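Speaker notes – Prudach vs. Urnar, gripper talk, Jan 25, 2024

Opening. Thank Kwesi for the slot. Say right away: same desktop tower, same arms, two sets of fingers. I love this task because a PC is full of parts made for human fingertips!

Slide 2. Introduce the cell. Metal fingers on the arm at left, parts tray under them, tower on its side with the CPU socket open. Point at the black cable – cable routing gets its own slide later. 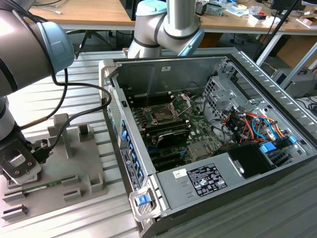
Deming Yin objected at the dry run that flat fingers are fine for a memory strip but give you no feel for a tilted part, and that I should admit it early. So admit it early. Then the numbers: 40 memory pickups per gripper, Prudach missed 3, Urnar missed 7. Pause here, people like to write these down.

Slide 3. Wrist camera. This is the fun one, go slow. Processor in the black gripper, empty socket up on the board behind it. Talk about how much of the part the fingers hide, and why I moved to the Kragh controller for softer closing.
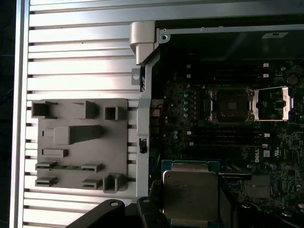 Do you need a wrist camera if you already have a fixed one? For memory I'd skip it, but for a CPU I want both, as the last bit of alignment is too fine for the far view.

Slide 4. Next up: 100 socket placements with the Brivum fingertips. Ask who has tried them – I want to hear it!

3 comments | 7 shares | Contact | Back to top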